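About Drinmont

Drinmont began in April with a long bench, a kettle and Sadao Matsuda's habit of taking things to bits. We're a small workshop school in Dreristhorpe, and we love equipment you can walk up to and try – tinted glass panels, glossy covers, bright orange parts and all! Nearly 313 people have come through our evening classes so far, in groups small enough that everyone gets a go.

Our practice room has a smooth grey floor and plenty of power for whatever we're trying out.

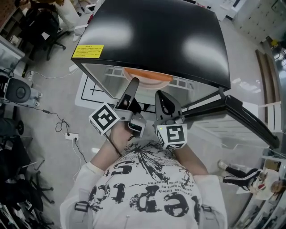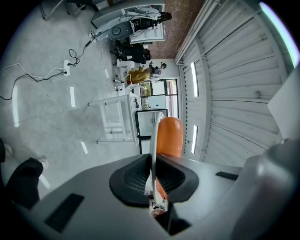

Do I need any experience to join a class?

Most of our learners start with none, and the first 2 evenings cover the basics.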